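Fondumix opens a second kitchen in Pristau

Pristau, January – Fondumix, the maker of ready cheese fondue, has opened a second kitchen in Pristau. The new site is in the former dairy on Carrasco Street and gives work to 64 people, of whom 11 moved from the old kitchen.

With two kitchens the company can now deliver to 291 shops in the region. The range stays the same – classic, mild and garlic – but a small pot for one person will follow before spring.

"Our customers asked for a smaller pot since a long time, and the old kitchen had no space for it," says Stella Rashidi, managing director of Fondumix. "We are very glad to stay in Pristau."

The shop at the entrance is open every morning from 8 o'clock.
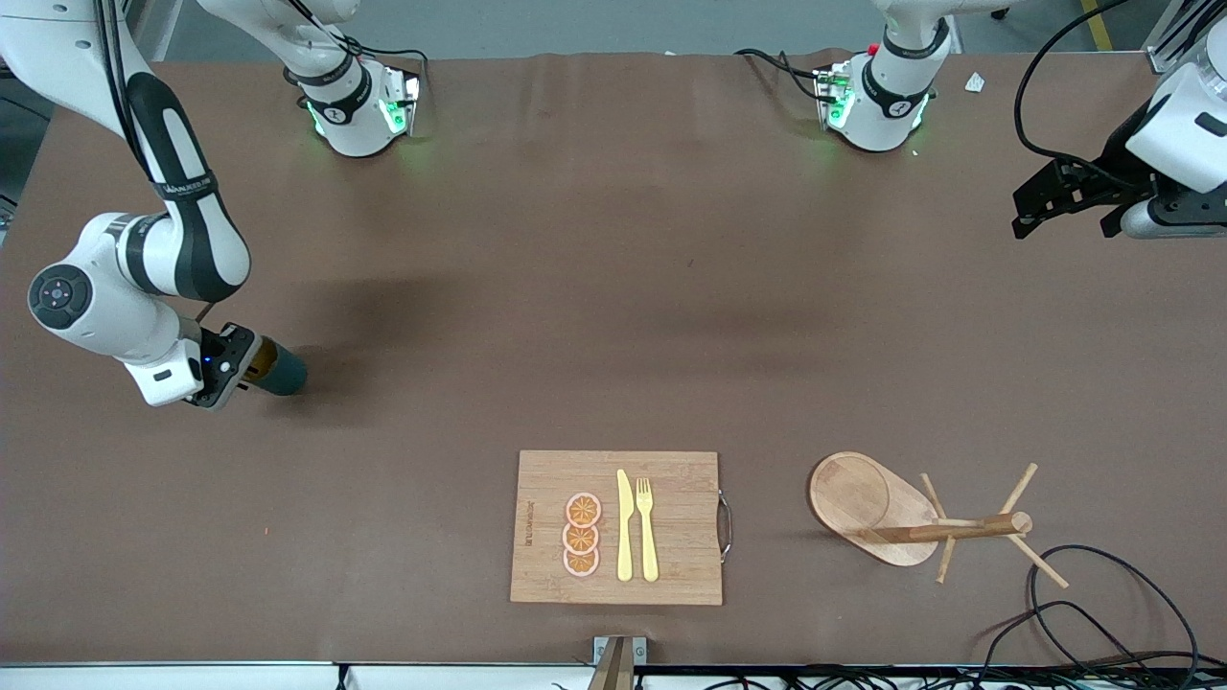 Contact for the press

Stella Rashidi, Fondumix, Pristau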